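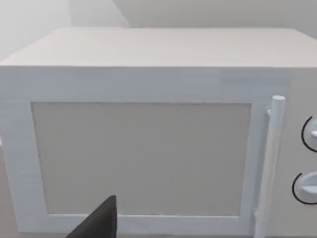

The practice kitchen, microwave door, from the robot's side.

I took the job at Gretton because they let you review things from your couch. Robots, mostly, and mostly the kind you rent by the month. You get a login, you get a pretend kitchen, and you decide if the thing deserves to be let into a real one.

The Sirholm kitchen package came in March. For the monthly fee you get the arm, a visit from a fitter, and up to 66 hours in the practice kitchen first, so it can learn your habits before it touches your stuff. I thought that was a pretty good deal! Then I spent an evening in there with it.

I had picked the white microwave. Two knobs, big upright handle, nothing to read anywhere on it. My sister-in-law has one with so many buttons she only ever uses the one for popcorn, so I figured this was going easy on the poor thing.

"Open the microwave," I typed.

The gripper came up in front of the door and stopped.

"Which way would you like it opened?" it wrote. That's the Gidey voice pack, which costs extra and is very polite.

"The usual way," I typed.

"I have 50 usual ways saved. Shall I read them to you?"

I said no. I went and made toast (with my own hands, in my own kitchen, which took no time at all) and when I came back there was a new message waiting.

"I have been thinking about the window," it said. "I can't see in. Is there something in there?"

Now, I've reviewed a lot of these. The Dilidis one folded the same towel until I logged off. But not one of them had ever asked me what was behind a door. I looked at that flat beige panel on my screen and I couldn't tell either.

"I don't know," I typed. "Soup, maybe."

"Is it your soup?"

"I guess it would be."

"Then I'll be careful," it wrote, and the gripper started toward the handle, so slowly that I put the toast down.

The review form has a box for speed and a box for value. I gave it a two for speed. Under value I wrote a whole paragraph about soup — my editor took it out — and then I called Sirholm and asked how soon the fitter could come by.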